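Put the Date Next to the Rule

Most travel apps that deal with laws have the same problem, and it has little to do with how they look. They show you a rule and don't tell you how old the rule is. I think every app of this kind should print, beside each rule, the day a person last checked it. I also think users should stop trusting the ones that won't.

I came to this through driving. My wife and I take a long road trip each May, usually across several borders, and for years I kept the rules in a notebook. Headlights during the day in one country, a warning vest for each passenger in another, winter tires until a certain date in a third. Then the apps arrived and I gave up the notebook. I have used four of them: River, Letia, Odera and Gemis. All four are decent pieces of software. They load quickly, and they work without a signal if you download the country first.

Three of the four say somewhere in the store listing that the content is updated regularly. Regularly is a word that commits the maker to nothing. A page checked every ten years is checked regularly. When I open the entry for a country I'm about to enter, I want to know if the low emission zone rule in front of me was read off a city website last month or copied from a forum before the zone was extended. The app knows this, or ought to. It has a database, and a database can hold a date.

Letia is the one that does it. Each rule has a small line under it with the date of the last check and a link to the source. The links are often in a language I can't read, but they go to a ministry or a city, and I can run the page through a translator if I'm worried. Letia has 1,780 rules in it. Odera advertises 2,687. If you judge by the store page, Odera is the better app, and it has the better rating too. I have still moved to Letia, and I would do so if it had half as many.

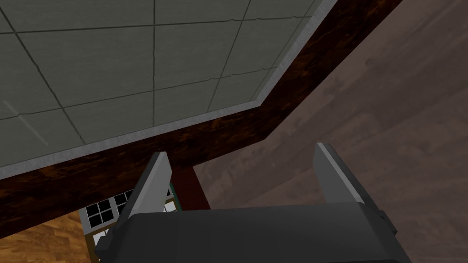

A computer-rendered view of gray tile panels with a dark wooden frame.

The usual answer from developers is that dates scare people. I put the question to Niilo Pelkonen, who worked on Gemis for two years and now builds booking software. His view was that a date makes the content look old even when the content is fine. A speed limit that hasn't changed in a decade doesn't become wrong when the check is 14 months old, but the user sees 14 months and leaves a one-star review. He said they tried it in a test version, and people complained about exactly the entries that were correct.

I believe him. I don't think it settles the matter. If a user reads an old date as a warning, the user is reading it properly. It means that the rule may be fine and that it would be sensible to look it up before relying on it. Hiding the date leaves the age of the information exactly as it was and takes away the one clue the driver had. The cost of a mistake lands on the driver as well. I paid a fine of 116 euros outside a city center because an app told me my car class was exempt. It had been exempt once. The terms of use said the information was provided without any guarantee, and I had agreed to them with my thumb like everybody else.

There is a second objection that I find harder. Marcela Sýkora translates road and parking regulations for rental companies, and she pointed out to me that a date can mislead too. A small team can run a script over the whole database every night, confirm that the source pages still load, and stamp today's date on everything. The user then sees a fresh date on a rule that no person has read in years. She has seen this done with legal summaries, and she thinks an honest blank is better than a false date.

She's right about the risk, so the label has to say what was done. "Page still online" and "text read and compared" are different checks and should carry different words. That takes one more field in the database and one more line on the screen. A team that can draw an animated flag for every country can manage it.

I would go a little further. When a rule changes, the old version should stay visible for a while with the change marked. Regular travelers carry old rules in their heads, and we skim. If an entry I have read five times now says something new, I will probably read it the sixth time without noticing. Software developers get this for their own work. They have version history and change logs and would refuse to work without them. Then they ship an app full of laws where the text changes silently overnight.

None of this needs a regulator, and I would not want to see a certificate or a badge. It needs users to ask. Before paying for one of these apps, open the entry for the country you know best and look for a date and a source. If there is neither, write to the developer. I have written to all three that leave the dates out. River answered the same day and said it was on the list. Gemis sent an automatic reply. Odera wrote back asking me to rate my experience on a scale of 1 to 100, and I have not filled it in yet.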